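The New Hand on the Teardown Bench

By Ainhoa Cabello

I got to Skisotar just before eight on a Tuesday, which is when the kettle goes on and the first pallet of dead office computers gets wheeled in. I'd come expecting gloom, to be fair. Everybody had warned me that a recycling shop with robots would be a pretty grim place to spend a morning. What I got was a cup of tea, a pair of safety glasses two sizes too big and an argument over which radio station we'd be listening to (classic rock won, as I gather it always does).

Yolanda Robles has pulled hard drives out of computers for 11 years. She reckons her thumbs can tell the make of a case with the lights off, and her thumbs have paid for it. "I couldn't open a jar by Friday," she told me, quite cheerfully, while she signed in on the tablet. These days the arm takes on the drives and she runs the station, picking the program, checking the grip and stepping in when a case won't cooperate.
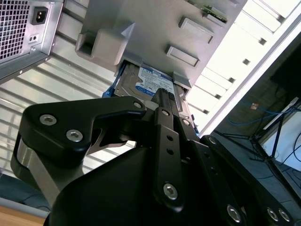 What happens to the people when the arm takes over the pulling?

At Skisotar they've stayed on, but the day looks different. The bench crew now do the sorting, the testing and the odd jobs the arm can't manage, and everyone on the bench has been trained to stop it and reset it.

The training was 2 weeks, run by a fellow from Vorano, the outfit that installed the system. Yolanda found the first few days maddening. She'd stand there watching it line up on a drive she could have had out and binned already, and her hands would be twitching! It's still slower than she is, by the way. The difference is that it's the same speed at four in the afternoon.

Old towers are a nightmare of variety, too. Some drives are screwed in, some slide on plastic rails, some sit behind a clip you have to know about. Each new layout has to be worked out by a person before it goes in the library, and the crew have started naming them. There's one called the Wragg, after a batch of machines from an accounting firm of that name, and you should hear the language when one of those turns up.

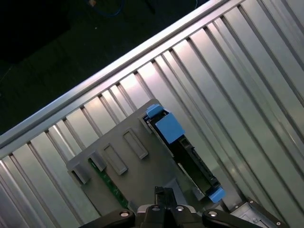
Blue tabs on a black drive carrier, seated in its grey plastic panel.

Not everyone's sold. A couple of the younger workers told me over smoko that they miss the rhythm of the old bench, when you could put your head down and get through a stack without talking to a screen. They'd also like the pay to catch up with the extra training, and I can't say I blame them. Management says it'll be looked at in November. The crew have written November on the whiteboard and underlined it.

Yolanda's after something else. She wants a second station over by the roller door so the laptops can go through as well, and she's got her eye on a model from Tarkum that she's seen in a brochure. She'd like to write the layouts for it herself. I left her at the bench with the brochure folded in her back pocket, telling the radio to turn itself down.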